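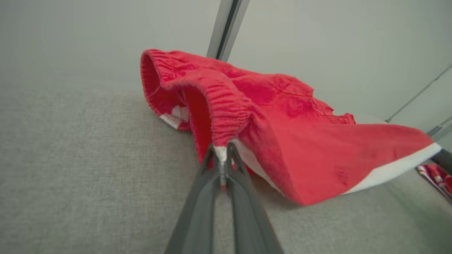 Red shorts, gray upholstery.

Binddale (review, finished once, most of a second run)

Finished Binddale last night, second save already going, so writing this while I still remember the boss names. Played on PC with a controller. No review code, bought it.

Quick background. Binddale is a side-on platformer from Kowalczyk, the same small team that did Rumura. If you played Rumura you know the feel already – short jump, long slide, a lot of ropes. Binddale keeps the ropes, drops the timer. Good. Hated the timer.

Story. You're Drarkska, a bell ringer who wakes up in the bottom of a flooded valley and has to get the bells back up to the towers before the water reaches the last village. The mayor hid them. Why he hid them comes out in letters you pick up along the way, and the letters are the best writing in the game, short and mean and sometimes very funny. Cutscenes less so. Too many of them in the mill section, and you can't skip the first viewing. In the last third you find out the mayor and the ferryman are brothers, which I guessed from the hats.

Controls. Fine on the ground. Swimming is where I had trouble. Drarkska turns slow underwater and the camera pulls out right when you want it close. The Drowned Orchard has a stretch with eels and closing gates and I must have spent an hour there. There's an option to change swim turning to the right stick, it's under Accesibility and not under Controls for some reason. Switch it before you get to the orchard.

Bells. Main collectable, 142 of them. Some are sitting in the road, some need an ability you get four areas later. Each one you hang changes the music in that area a little, adds an instrument, and by the end the Lower Market theme is a whole brass band. In-ho Cheon did the soundtrack and it's the reason I kept going through the eel part. The Salt Stairs track is on repeat here as I type.

Don't go for every bell on a first run. I had 69 when I fought the final boss and got the normal ending, which is perfectly ok, a bit short. The other ending wants all of them. Watched a friend's save for that one. Longer, a new tune, one scene with the ferryman that I liked a lot.

Bosses. The Miller is too easy, stand on the left sack and throw. The Heron is great, three phases, everything is readable, I died plenty and never felt cheated. Twin Sluices is a mess. Two health bars, one of them hidden behind the foreground reeds, and if you beat the left one first the right one heals. The game never says so. Beat the RIGHT one first. You're welcome.

Co-op. Local only, second player is the ferryman's dog. The dog can't climb ropes, so it teleports to you whenever you go up, and the sound it makes doing this gets old fast. My brother lasted two areas. There's a dog-only tunnel in nearly every map though, with a coin or a letter in it, so somebody thought about it a little. Younger kids would probably like being the dog.

Tech stuff. Ran smooth for me except the Flooded Chapel, where it stutters each time the water level moves. One crash, on the map screen, lost maybe five minutes. Autosave is generous. The April patch fixed the bell in the windmill that used to fall through the floor, so ignore the older threads telling you to restart. Text is tiny on a TV and there's only one size. They should fix that.

Shop. You spend coins on hats and on rope upgrades. Hats do nothing. Rope upgrades do a lot, get Long Rope first, it costs 542 and you'll have that by the end of the Salt Stairs if you break the jars. Second rope upgrade is a waste, barely longer. The grapple hook after it is worth it just for getting back across the valley, because fast travel only works between towers you've already rung. Backtracking was my main gripe up to then – the road from the mill to the quarry is long and has the same six crows on it every single time.

Difficulty. Three settings, can change whenever. I played on the middle one. Hard seems to just give enemies more health, tried it on the Heron and went back.

Compared to Rumura: prettier, longer, easier, better music. Worse swimming, obviously, as Rumura didn't have any. Rumura's levels were tighter and I think I still like that game more by a hair. But Binddale I'd actualy give to someone who doesn't play these much, and I wouldn't do that with Rumura.

Score: 69 out of 100 if you hate water levels, add ten if you don't mind them.

Going back for the rest of the bells. If anyone knows how to reach the one above the quarry crane, post below, I can see it and can't get near it.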